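# The craft table, finally cleared

Friday, February 17, 2023

Well, it took me two evenings and most of a roll of paper towel, but the craft table in the back room has been dealt with! If you've followed this page for any length of time you'll know the table I mean. It's been my Varma work table, my cutting table, my gift-wrapping station, my "just put it there for now" table, and for most of this winter it was a pile with legs under it somewhere.

A few of you asked for the gallery pages to be wordier, so you've only yourselves to blame for what follows. I've put the notes first this time and the picture down at the bottom, which is how I like reading other people's pages (I always scroll to the end anyway, and then go back up).

## What was living on it

Yarn, mostly. I'd pulled out everything for the Prukunum blanket last May, decided the grey was too close to the other grey, and left both lots sitting there while I thought it over. I was still thinking it over at Christmas. They've gone into the cedar chest now, in separate bags, and I've written on the bags so I don't have the same argument with myself again.

Under the yarn was the paper. Patterns, half-patterns, a colouring page from my niece, the instructions for the Gesteck shelf brackets (the brackets themselves are up and holding fine, thanks for asking), and a garage sale flyer from the other side of town. I kept the colouring page and the patterns. The bracket instructions I kept for another day and then put in the recycling when I wasn't looking at myself too hard.

And then buttons! I don't know how a person ends up with that many loose buttons. I poured them all in a jam jar, filled it, and started on another one. If anybody local sews and wants a jar, send me a note through the contact page — first come, first served, and I won't be sorting them by colour for you.

## Cleaning the top

I'm never sure how fussy to be with a pale tabletop. It shows every bit of pencil and every ring from a mug, and mine had both. I started with warm water and a drop of dish soap, which did most of it. The pencil came off with one of those white sponge things, used very lightly. The glue was the stubborn part. I laid a damp cloth over it, went and made supper, and came back and eased it off with an old library card.

What I won't do again is use the spray cleaner from under the sink. I tried it on one corner last year and it left a cloudy patch that took ages to get rid of. Plain soap from now on.

The crack where one piece meets the next collects all kinds of fluff and thread ends. A wooden toothpick does the job, with a bit of cloth wrapped over it for the last go. It's very satisfying and I probably spent far too long on it.

## What's going back

Less than before, that's the plan. The cutting mat can live on its edge beside the bookcase. The good scissors are on a hook. I bought a tray for $70 at the Amstead homewares place, which I know, I know, is a lot for a tray, but it's a lovely one and it has a lip so the pins don't roll off. The tray is allowed on the table. Anything that doesn't fit on the tray has to go home at the end of the day.

I've also got 300 quilt squares to cut before spring and I'd like to do them somewhere I can spread out, for once, without balancing the ruler on a shoebox. I've cut 190 of them so far, all on the kitchen counter, in between meals, and I'm tired of finding thread in the toast.

Next gallery will be the squares, laid out in whatever order I've settled on by then. I'm leaning toward the blues along one side and the creams working their way in from the other, but I've been wrong about blues before. If you've done a fade like that and have a tip for keeping the rows straight, please share it. My rows wander!

I'll get to the cedar chest page too, eventually — it needs a good airing first and it's much too cold to have the windows open.

## The picture

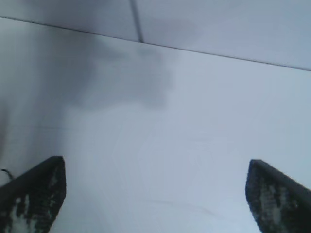

*Plenty of pale, clear surface, and the long thin seam running across.*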